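Vurka Wipe Cell Guide
Section 4: Safe working rules for surface wiping tasks

Rev. 23/05/2019, A. Ogbonna

Read section 3 first. Limits in there still apply. This section only covers wiping and brushing on a flat panel with a hand tool in the gripper.

4.1 Before you power up

1. Check the panel is seated flat on the table. Push down on each corner. If it rocks, shim it.
2. Find the teach pendant. Put it where the operator can reach the red button without leaning over the panel.
3. Speed override to manual. Force limit sheet from Skerham goes next to the cell, current copy only.
4. Walk the reach of the arm with your eyes. Anything tall or breakable inside it gets written on the start sheet or moved.

Note: loose cloths count. They snag.

4.2 Gripping a handled tool

5. Jog to the load position. Hold the tool upright, by the end away from the fingers. Close in slow mode.
6. Handle straight, hole end free, nothing wedged under the fingers.
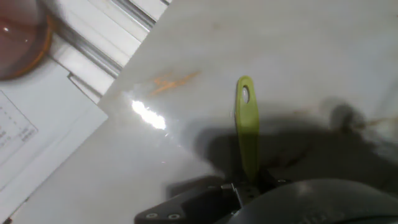
7. Tug test. Pull once along the handle, once sideways. Any slip, open and regrip. Do not just raise the force, thin plastic handles deform and then they creep.
8. Log the grip setting. Job number too (last one was 417, carry on from there).

CAUTION: Fingers out before you close. Always. Even in slow mode.

4.3 Approach and contact

9. Bring the tool in above the panel and stop. Look at the gap from the side, not from the top. Shadows under the arm make it hard to judge.
10. Check the second arm, if fitted. Parked, and its cables clear of the path.
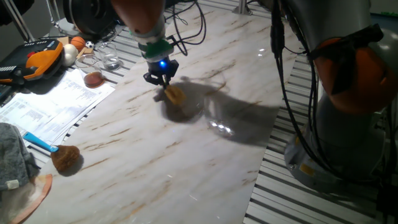

Fig. 4-2. Sponge held just above the panel, second arm at right.

11. Lower in small steps untill contact. Watch the force reading, not the sponge.
12. Glassware on or near the panel: teach a keep-out zone round each piece. Clear glass is easy to miss on camera, so type the zone in by hand.
13. First pass at low speed, full length, one hand on the pendant.

Note: if you swap tools, go back to step 5. Different handle, diferent tool length, new offset. No shortcuts here.

14. Glare on a glossy panel can throw off the vision check. Turn the lamp or shift the start point. Don't switch the check off.

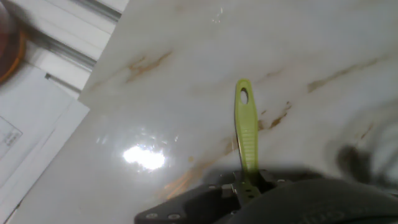
4.4 People near the cell

15. One operator per run. Operator has the pendant. Everyone else asks before reaching in.
16. Phones, keyboards, drinks: outside the marked zone while the arm is live.
17. Stop the arm before moving any item on the table. Paused isn't stopped.
18. Run over 400 cycles? Stop, inspect fingers and pads, restart the count. At 500 the controller locks anyway.

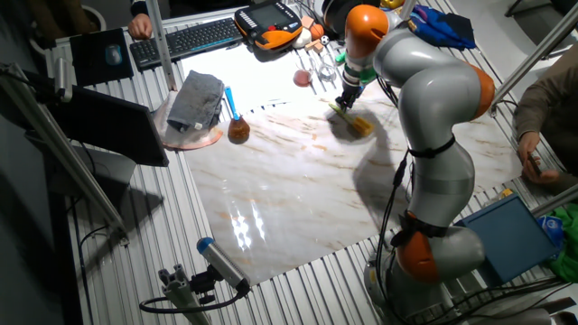
Osaze Bassey: Step 17 needs to be stricter. On the Boltton cell we went to drives off for any reach-in, and pendant carried by whoever is reaching. I'd write that in here as well.

Agreed, goes in the next rev. Until then treat 17 as drives off.

4.5 Shutdown

19. Lift clear, home the arm, then open the gripper over the tray. Not over the panel.
20. Drives off. Pendant back on its hook.
21. Sign the start sheet and file it. Faults go to Thygesen the same day, with the job number.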